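Mutitz Cloth Handling Project

The Mutitz Cloth Handling Project is a student robotics project run at Sorensen College. It is concerned with the handling of towels, garments and other household textiles, and with collecting demonstrations of that work using grippers held in the hand. The project is open to students in their final two years and counts towards the college's applied technology certificate. It takes its name from the Mutitz building, where the class has met since it began.

Background

The college had offered a robotics elective for several years before the project was set up. That course was built around wheeled vehicles and a line-following contest, and enrolments had started to fall. Staff proposed a replacement with more emphasis on manipulation, and soft materials were chosen as the subject. Cloth is cheap and safe to work with, and it is a hard problem for a machine – a towel has no fixed shape, and the same shirt can lie in a different way each time it is put down.

The first intake began in September with 11 students. The program was approved as a permanent elective on May 30, 2021.

Equipment

Students work with hand-held parallel grippers. Each has two fingers driven through a linkage, with blue pads on the gripping faces, and a camera that records the fingers and whatever lies in front of them.

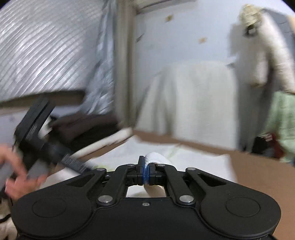

Tasks are assigned from a printed list known as the Grollero sheet. The early tasks use towels and face cloths, which are picked up, moved and laid flat. Later ones add shirts, trousers and knitted items. Students organize their own practice and are expected to try each task several times before a recording is kept.

Most of the textiles are donated by families and washed at the college. Dark and light items are mixed on purpose, as are smooth and ribbed fabrics. A set made up only of white towels was tried in the first year and dropped when the trained model did poorly with other colours.

Course of a session

A session lasts 69 minutes, which is one double period less the time needed to pack up. Students take turns recording. Those who are not recording label finished clips or check earlier ones against the task list.

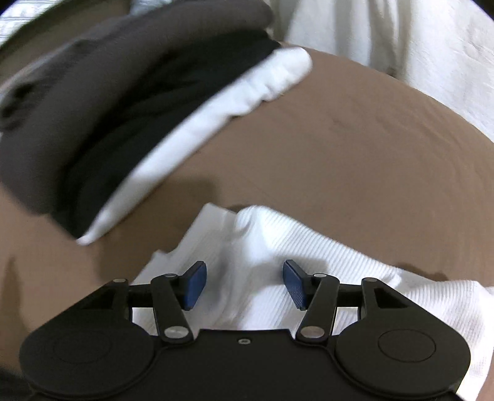

Clips are rejected if the fingers leave the view, if the cloth is dropped without being picked up again, or if the operator stops partway to talk. Rejected clips are stored in a separate folder and used in the second term, when the class looks at failures. Slow, steady movement is favoured over speed. New students tend to close the fingers too early and push the fabric away, and the opening lessons spend a good deal of time on this.

By the end of its first full year the class had 657 accepted clips.

Assessment

Marks are divided between recorded work, a written log and a final report. The log is kept by hand and covers the item used, the task number and anything that went wrong. For the report, each student picks one task and compares the recordings made of it by different members of the class. There is no written exam.
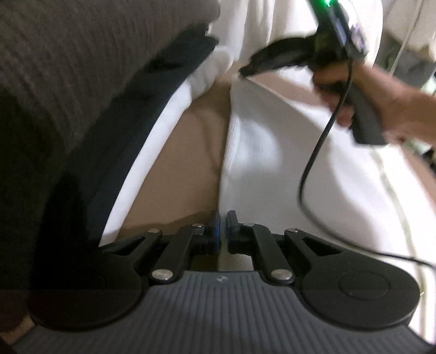 The report was originally a group assignment. It became individual work after students asked for the change, as the writing had often fallen to the same few people. Groups are still used for recording and for the labelling exercise at the end of first term.

Flallau Day

The project takes part each year in Flallau Day, an open afternoon at which student groups from the region show their work. There are no prizes. Each group has a table and a short speaking slot, and visitors may try the equipment. The Mutitz group usually sets up a towel task and lets visitors compare their own attempt with one made by a student.

Attendance at Flallau Day is voluntary and is not marked.

Related courses

Students who finish the project may go on to the college's programming stream, where the clips are used as material for a unit on training data. A shorter version of the project, limited to the towel tasks, is offered to junior students during the winter term.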